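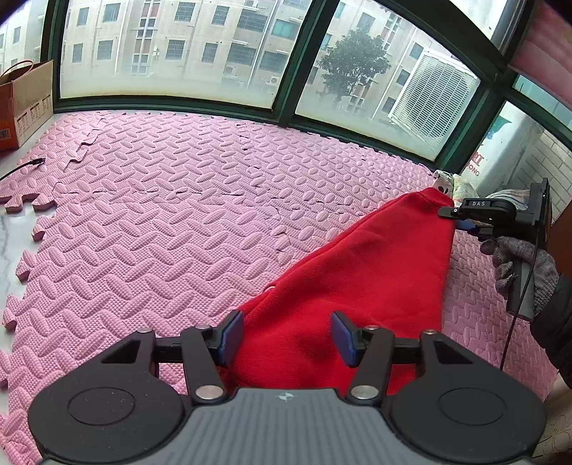 Figure 1. Soft red fabric under tension between two points.

Unit 4: Care Labeling and the Behavior of Knit Fabrics
Department of Textiles and Apparel, Rosales College
Instructor: Ximena Cervantes

Students are expected to have read Chapter 9 of the course text before the lecture. The notes cover the main points only and do not replace the reading.

4.1 Knit and woven structures
A woven fabric is made from two sets of yarns crossing at right angles. A knit fabric is made from loops, each drawn through the one before it. Because the loops can change shape, a knit gives when pulled and a plain woven cloth gives very little, except on the bias. Stretch and recovery are separate properties — a fabric may extend easily and still return poorly to its original length.

4.2 Shrinkage
Relaxation shrinkage occurs when tension left in the fabric during manufacture is released in washing. Most of it takes place in the first few launderings. Felting shrinkage is found in wool and other animal hair fibers and cannot be fully reversed. Students should be able to tell the two apart in a written answer.

4.3 Care labels
A care label must remain legible for the useful life of the garment. Instructions apply to the whole article, including trim, lining and thread. Where parts differ, the label follows the most delicate part.

Laboratory assignment
Each pair will receive one knit and one woven specimen. Mark a length of 300 mm on each before washing and measure again after drying flat. Record both values on the Ekholm sheet, along with the specimen number. Pairs using specimens 766 and 841 should collect them from Lorcan Tierney in the preparation room.

Reports are due on 25 April 2021. Late work is accepted only with written permission from the instructor.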